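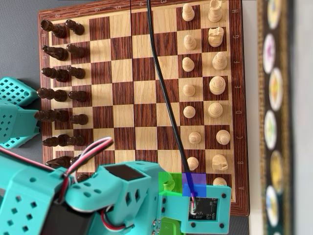
Tlapale

A small collection of annotated chess games played by beginners, with a tiny reader to go with it.

Most game collections are full of masters, and masters are wonderful, but they rarely leave a queen hanging on move six. Beginners do it all the time! I wanted games where the mistakes are easy to see and the notes are written in plain words, so I started typing up the ones from our club evenings. They are a joy to read.

What you get

games/ - the games themselves, one PGN file per game
notes/ - longer comments on 30 of the games, as plain text
openings.csv - a list of opening names as our players use them (some are home-made, and I've left them in)
clideo/ - the reader, a short Python script called Clideo

Getting started

You need Python 3.11 or later and nothing else. Copy the folder somewhere handy, open a terminal in it and type:

python clideo/read.py games/brosia-06.pgn

Press Enter to step forward, b to go back and q to leave. The board is drawn in letters, so it works over a slow connection too.

File names

The first part is the event. Brosia is the autumn event, which begins in September, and Dorer is the spring one. The number after it is the order in which I typed the games up, so please don't read it as a round number.

Known problems

Clideo doesn't understand side lines yet and skips anything in brackets. A few Dorer games stop early where the score sheet became unreadable - those end with an asterisk. Clock times are missing throughout.

Player names have been swapped for initials. Colours and results are as written on the sheets.

Use and thanks

Teach with it, print it, pull it apart. The notes are by Wenceslao Arriaga, who also checked every castling move against the paper sheets and found 11 I'd got wrong. Corrections are very welcome, and so are more games, the messier the better!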